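4.3 The open day at Pernley

The third round of observations was made in June, when the Selisano project opened its work on garment handling to visitors. The two earlier rounds had been closed sessions with trained operators, and their results are given in Section 4.1. The open day had a different purpose. We wanted to know what people with no background in the field would ask when they saw the work done at close range, and how many of them would be willing to try the tool themselves.

Visitors came in small groups between 10 a.m. and 4 p.m. Each group heard a short introduction, watched an operator work through a set of clothes on a bed, and was then offered a turn. The hand-held gripper was the same model used in the closed sessions, with two yellow slotted fingers on a black body. The clothes were ordinary ones – jeans, trousers, jackets, a few knitted things – and the bed kept its usual quilted cover. We had considered a plain sheet, as in Wada, but decided against it. A printed cover makes it harder to separate a garment from its background, and we preferred to show the task at its normal level of difficulty.

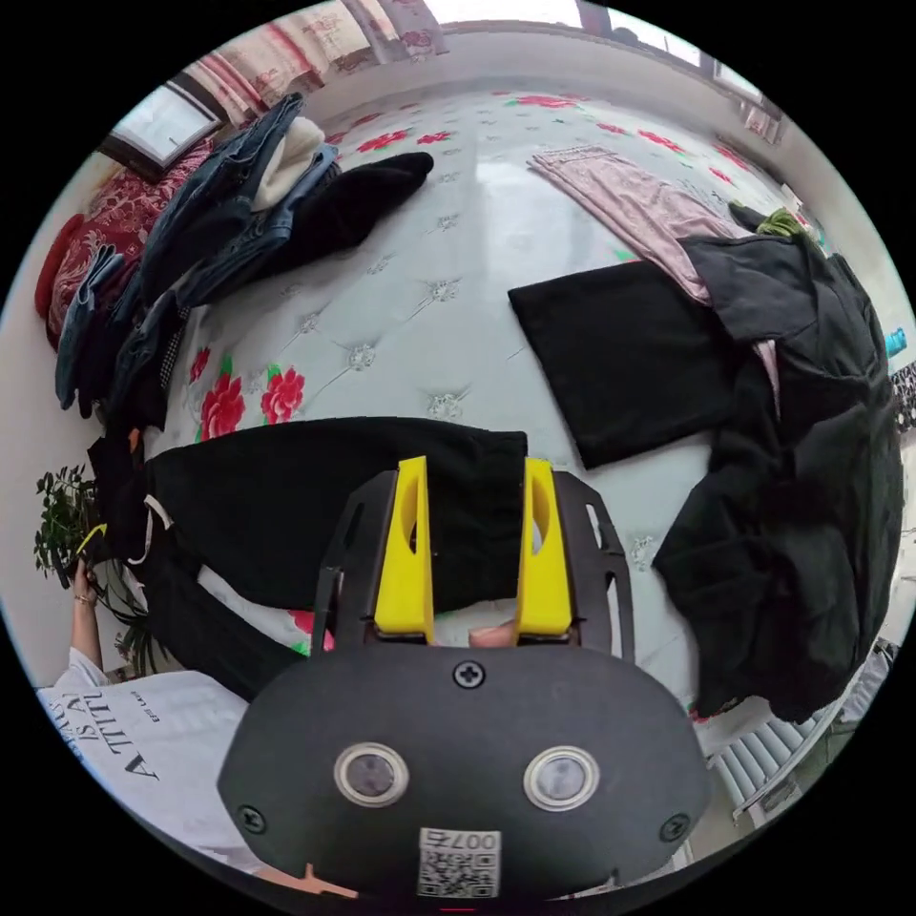

Dark garments gave rise to more questions than any other kind. Several visitors asked how the edge of a black jacket could be found when it lay over another black item, and the operators explained that they look for a fold or a change in the lining before closing the fingers. This matches what we recorded at Wada, where dark items on dark items accounted for most of the repeated grasps. Denim, which we had expected to be troublesome on account of its weight, drew few comments.

Over the whole day 403 grasp attempts were logged, exactly half of the 806 logged in the two closed rounds together. The lower number is explained by the time given to talking. A demonstration that took an operator nine minutes in a closed session often ran to 30 on the open day, with stops whenever somebody had a question. We did not try to correct for this, and the open-day attempts are left out of the timing results in Table 5. They are included in the list of grasp types.

Bags were added to the set at the request of the Drornow group, who had worked with them before. A soft bag with a strap presents two quite different places to take hold, and the operators did not agree on which was better. Some went for the strap and let the body hang. Others closed on the body and ignored the strap, which then tended to catch on whatever lay next to it. Both were accepted as valid and coded separately.

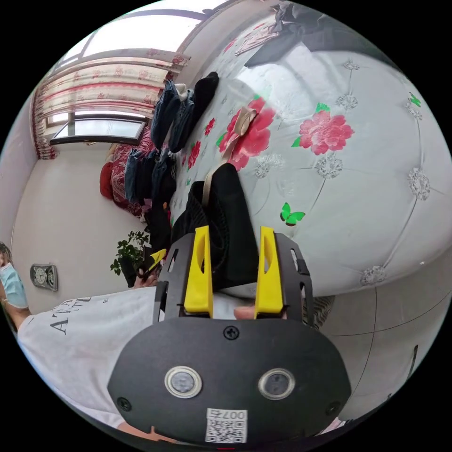
Figure 6. Work with the hand-held gripper during the open day at Pernley.

One visitor wrote on the comment sheet that she would have picked up everything by the middle, "the way I do at home when I'm in a hurry," and asked why the operators kept going for the edges. The question came up in other groups too. The operators' answer was that an item lifted by the middle must usually be put down and taken again before it can be folded, while an item lifted by an edge is already partly in position. We had left this point out of the introduction, and it has been added to the text used at later demonstrations.

Willingness to try the tool was higher than we had planned for. Most groups used their full time, and the last two had to share a turn. First attempts by visitors were slow, and the common fault was closing the fingers too early, above the cloth. These attempts were not logged – the consent form covered only the operators – so we can report them only in general terms.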